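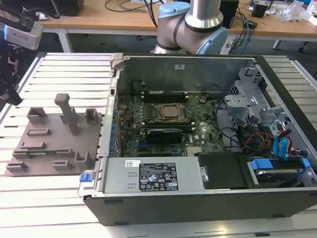 Can I use these files to work out what a fund charged in a given year?
For most of the funds, and only for the years marked complete in coverage.csv. The fee columns are what the fund printed in its own paperwork. What a member paid on their own account can differ, and there's nothing in the set that will tell you by how much.

Prekari – fees and distributions for small managed funds

README, last touched in April. Parts of the old one were wrong, sorry. If you have a printed copy from before then bin it.

What's in the folder

funds.csv – one row per fund. Prekari id, name as printed, the manager, opening date where known, closing date if it's closed.
fees.csv – one row per fund per fee per year.
dists.csv – one row per distribution. Cents per unit.
coverage.csv – which years we have for which fund and how good they are.
renames.csv – old name, new name, when. See below, please read it.
notes.txt – free text, keyed by id. Messy.

74 funds all up. 60 of them still open to new money when the list was frozen, the rest closed or merged into something else. All small, all retail, all priced in dollars. No wholesale classes. No listed trusts. A couple of people have asked for wholesale, it's a different job and we haven't got the paper.

Where it came from

Annual reports, disclosure documents and the letters funds post out with distributions. Some came as PDFs off the managers' websites, some as scans of paper that Funent had in boxes from the Lokport office. The scans were read by Marar, our extraction script, and then checked by a person against the page. The PDFs with proper text in them were mostly copied straight across. The column called src tells you which: P for PDF, S for scan, L for letter.

Scans are worse. Of course. Watch for 3 and 8 in the cents column especially. We fixed every one we found.

Columns in fees.csv

id – Prekari fund id. Never reused, even when a fund shuts.
year – the financial year by the year it ends in. So the year ending in June goes under that year. A few funds balance in December, they are flagged dec in the bal column and you need to shift them yourself if you want everything lined up.
kind – mgmt, perf, admin, entry, exit, spread, other.
pct – per cent per year for mgmt, perf and admin. Per cent of the amount moved for entry, exit and spread.
flat – dollars, where the fee is a flat one. Blank if it isn't.
gst – inc, ex or unk. Older documents often don't say. Unk means unk, don't assume inc.
cap – upper limit if the document gives one. Plenty of trust deeds allow far more than was ever charged, so never read cap as the fee. It's been done.
src – as above.
conf – our own mark, high, mid or low.

Blank and zero are different things. Zero means the document said nil or said there was no fee. Blank means we couldn't find it. Some spreadsheet programs will quietly turn one into the other on import so check before you average anything.

Columns in dists.csv

id, paid date, period (q, h or y for quarterly, half-yearly, yearly), cpu for cents per unit, reinvest price where printed, src, conf.

The cpu is before any tax held back. Components (interest, dividends, gains, return of capital) are not split out. They were in the plan and got dropped, too many of the letters leave them off and refer to a tax statment that comes later. If you need components this isn't the set for you.

Reinvest price – four decimals as printed. When a fund split its units the earlier figures have NOT been adjusted. The split is in notes.txt.

Renames and mergers

Funds change names a lot. The id follows the fund, the name column in funds.csv is the last one we saw. If a fund was rolled into another one its rows stop at the last full year and the merged_to column gives you the id it went into. We don't join the histories up. Someone will want to and that's fine, but the fees before and after can be for very different portfolios.

One rename is still doubtful. Two funds from the same manager swapped names inside a year, or else one document was misprinted. Look up "swap" in notes.txt. Both marked low until we hear back.

How it was checked

Every row marked high was read by one person and then read again by another who couldn't see the first figure. Mid means one reader. Low means one reader and something looked off – smudged page, a total that doesn't add, a footnote pointing nowhere.

Then a set of plain sums. Do the quarterly distributions add up to the yearly figure in the annual report, is a fee above its own cap, is there a paid date before the fund opened. Anything that failed went back to the page. 40 rows still fail and have been left in with fail = 1, as the page itself is what's inconsistent and we didn't want to guess which number the fund meant.

Known problems

– Performance fees. Some funds print the rate (a share of the return over a benchmark), some print what was taken as a per cent of assets. Both ended up in pct. The basis column was added later and only covers the newer years. For the older ones, treat perf as a hint.
– Adviser commissions that used to sit inside the management fee are not pulled out. So older mgmt figures look high next to newer ones and part of that is just the commission going away.
– Seven funds have a gap in the middle of their history. Coverage.csv shows the years as missing. Please don't fill with the year before.
– Closed funds are thinner than open ones. When a fund closes its website pages tend to vanish the same week. Any average you take across the whole set leans towards survivors.
– Names with apostrophes. Some lost them. Match on id.
– Entry fees are the maximum on the document. Plenty of advisers rebated them.

What it's OK for

Looking at how printed fees moved over time. Checking an old statement against what the fund was paying out. Teaching, it's been used for that and the mess is useful. Testing a parser of your own, if you ask for the page images as well.

What it's not for

Picking a fund. There are no returns in here, no unit prices outside the reinvest ones and nothing on risk. Also not for working out what a manager owes somebody. If you think you were overcharged get your own statements and ring the manager, and then the complaints service if that goes nowhere. These files won't stand up as proof of anything.

No member data. No account numbers, no names, no balances. The distribution letters had names and addresses on them and those were blacked out on the scans before Marar ever read them. If you find one we missed, tell us straight away and we will pull the file.

Using it

Free for study and for non-commercial work. Say you got it from Prekari and give the release month. Commercial use, write to Funent first. Don't put up your own edited copy under the same name, call it somthing else.

Files are UTF-8, comma separated, dates year-month-day. Dollar signs and per cent signs stripped. Open in a text editor first if the columns look shifted, a few fund names have commas in them and they're quoted properly but not everything respects that.

Changes since the last release

– dec flag added to bal. Before this the December funds were sitting in the wrong year, all of them.
– spread split from exit. They were lumped together.
– merged_to filled in for the funds it was missing from.
– conf dropped from high to mid on a batch of letters where the second reading hadn't been done.
– two duplicate distributions removed, same payment, once from the letter and once from the annual report.

Still to do

Basis column for the old perf fees. The name swap. Another box of half-yearly reports from Lokport that has been scanned and not read. Maybe components for the funds that print them, no promises.

Corrections: send the fund id, the year, the column, and a copy of the page if you've got it. A page number at least. Corrections get looked at on Tuesdays and go in with the next release, fixes to fees.csv first.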